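Course handout 3: Concrete floor slabs on grade
Instructor: Nermin Değirmenci
Revised 2022-10-17

Read before the site visit to the Vetden plant. Bring the joint layout sheet from handout 2.

## 1. Scope

These notes cover ground-supported slabs in light industrial buildings, workshops and laboratories. Suspended slabs and post-tensioned slabs are treated later in the course. Loads are static unless stated.

## 2. Layers under the slab

From the bottom up, a typical section consists of:

- compacted subgrade
- granular base
- vapor retarder, where the floor will be coated or covered
- concrete slab

The subgrade does not need to be very strong. It needs to be uniform. A slab that bridges from a stiff area to a soft one bends at the change in support, and the crack follows that line. On the Kullau job the old drain trench had been backfilled with loose sand, and the slab cracked along the full length of the trench during the first winter.

Subgrade stiffness enters the design as the modulus of subgrade reaction, *k*. Slab thickness is not very sensitive to *k*. Doubling *k* usually saves little concrete, so paying for deep soil improvement to thin the slab is seldom worthwhile.

## 3. Shrinkage and curling

Concrete loses water from the top face first. The top shortens more than the bottom and the panel edges lift. A lifted edge has no support under it and will rock or break under a wheel load.

Measures that reduce curling:

1. Use the largest practical aggregate size and keep the paste content low.
2. Start curing as soon as finishing is complete.
3. Keep panels close to square. The length-to-width ratio should not exceed 1.5.
4. Place sawcut joints before the random cracks form. Cut depth is one quarter of the slab thickness for conventional saws.

The Maglaya warehouse panels were cut the morning after placement. Several had already cracked beside the marked joint lines, and the saw simply added a second line next to each crack.

## 4. Surface finish

Polishing is done in passes with progressively finer abrasives. A chemical densifier is applied partway through, usually after the coarse passes. It reacts with free lime near the surface and makes it harder. For a low-sheen floor, stop at 500 grit. Polished concrete suits laboratories and light workshops, where dusting from a bare troweled floor would be a nuisance. 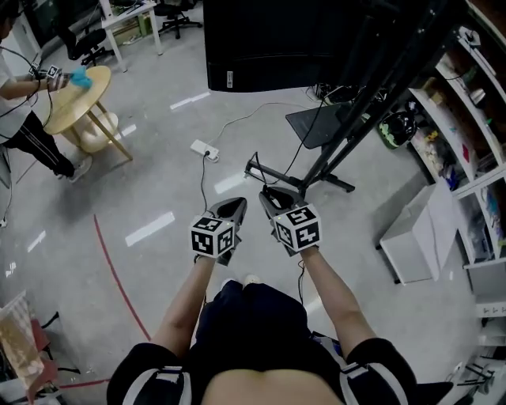

## 5. Flatness

Flatness (FF) describes bumps over short distances. Levelness (FL) describes tilt over longer ones. Both are measured soon after placement, before curling changes the profile. A floor can pass at that stage and still be out of tolerance at the joints by April.

Trorkonwood specifies FF and FL separately for each room. Check which value applies before filling in the survey sheet.

## 6. Exercise

A panel is 3 m wide. Find the greatest length allowed by section 3, then state the sawcut depth for a slab 160 mm thick. Show units at every step.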